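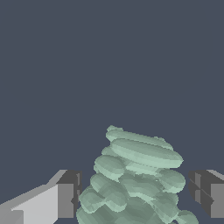 Overlapping rounded lobes, widest at the base (computer render).

Barurar

A word list for describing the outward form of garden plants in plain British English. Terms cover overall shape, habit of growth, leaf outline, surface and the way parts are arranged on one another. The list is meant for people who write plant labels, nursery lists and accession notes and who want the same word to mean the same thing from one record to the next.

Contents

Files
Columns
How terms were chosen
Groups
Using the list
Checking a file of descriptions
Known problems
Changes
Licence and contact

Files

terms.csv holds the list itself, one term to a row, 279 rows plus a header.
groups.csv holds the group codes and their full names.
replaced.csv maps old or rejected words to the term now used.
check.py reads a text file and reports words found in replaced.csv.
notes.txt records disputed terms and how each was settled.

All files are UTF-8 with Unix line endings. Fields are separated by commas and quoted only where the field itself contains a comma. Spreadsheet programs set to a continental locale may expect semicolons; import the file with the separator stated, do not open it by double-clicking.

Columns

terms.csv has six columns.

id: a number that stays with the term for good. Numbers of withdrawn terms are not used again.
term: the word or short phrase, lower case, singular.
group: a code from groups.csv.
meaning: one sentence. No Latin.
near: ids of terms likely to be confused with this one, separated by spaces. May be empty.
status: "in use", "under review" or "withdrawn".

An example row, with the fields written out:

id 104
term mounded
group HAB
meaning Wider than tall, with a rounded top and no single leading stem.
near 98 107
status in use

How terms were chosen

The starting point was a set of handwritten accession cards from the Zellton garden, where the same shrub had been called domed, bunched, cushiony and humpy by different hands. Words were copied out, sorted by what they seemed to describe, and merged where two writers clearly meant the same thing. A second batch came from the printed lists of the Leitner nursery. These are more consistent but lean heavily on sales language ("tidy", "graceful", "well-behaved"), and most of that was dropped.

A term was kept if it met both of the following tests.

First, a reader without training in botany could apply it after reading the meaning once. Second, it described something that could be checked on the plant. "Vigorous" fails the second test and is listed in replaced.csv with no replacement.

Where an everyday word and a botanical word compete, the everyday word is the term and the botanical word is entered in replaced.csv. So "overlapping like tiles" is used and "imbricate" points to it. The exception is "whorled", for which no shorter plain phrase could be found.

Meanings were then tried out on 65 plants in the Zellton beds by two people working apart. Terms on which they disagreed for more than a handful of plants were rewritten or set to "under review". The working sheets are not included here. They contain bed plans that the garden does not wish to publish.

Groups

There are 12 groups. The ones most often used are given below with their codes.

OUT: outline of the whole plant, such as conical, columnar, rounded, flat-topped.
HAB: habit of growth, such as clumping, creeping, mounded, arching.
LEA: outline of a single leaf.
EDG: edge of a leaf.
SUR: surface, such as smooth, downy, waxy, puckered.
ARR: arrangement, such as opposite, stacked, overlapping, scattered.
DEN: density, from open to close-packed.

OUT and HAB are the pair most often mixed up. OUT says what the silhouette is like when the plant is looked at from the side. HAB says how the plant gets there. A young conifer and a clump of leafy growth may both be conical under OUT and share nothing under HAB.

Colour is left out altogether. Several good colour charts exist already, and the words people use for greens vary too much for a list of this size to settle.

Using the list

Write the outline first, then habit, then leaf, then surface. One term from each group is normally enough. Two terms from the same group may be joined with "to" where the plant varies, as in "rounded to flat-topped". Do not join more than two.

Record the stage of growth before anything else. Many heads and rosettes change outline as they mature, and a description without a stage is hard to compare with a later one.

Hedging words ("rather", "somewhat", "slightly") are allowed but are not terms and will be ignored by check.py.

Suggested form:

Mature. Conical, clumping. Leaves oval, smooth-edged. Overlapping, close-packed.

Checking a file of descriptions

check.py needs Python 3.6 or later and nothing else. Run it from the folder that holds the csv files:

python3 check.py descriptions.txt

Each line of output gives the line number, the word found and the term suggested. A word with no suggestion is printed with a dash. The program does not alter the input file.

Matching is by whole word and ignores case. Plurals in -s are handled. Plurals in -ves are not, so "leaves" is looked up as written.

Known problems

"Lobed" is used in ordinary speech both for a leaf with deep notches and for a plant built up of rounded parts. The list allows only the first. A term for the second has been asked for more than once, and "knobbly" was tried and withdrawn. See notes.txt under id 211.

"Clump" and "tuft" overlap. The meanings separate them by the width of the base, which works for grasses and poorly for anything else.

SUR terms assume that the plant can be touched. Descriptions made from drawings, renders or photographs should leave this group empty.

The list reflects temperate gardens. Palms, cacti and most water plants are thinly covered, and the Arkora glasshouse records, which would help, have not yet been copied out.

Changes

1 October 2021: ARR split from DEN. Eight terms moved. Column "near" added.

February release: first version with fixed ids. Earlier copies passed round by email should be deleted, as their numbering does not match.

Licence and contact

The csv files and notes may be copied and altered freely provided that altered lists are given another name. check.py is under the MIT licence.

Corrections and new terms should be sent to Iraís Tapia with the proposed meaning and the name of at least one plant to which the term applies. Proposals without a plant are held over until one is supplied.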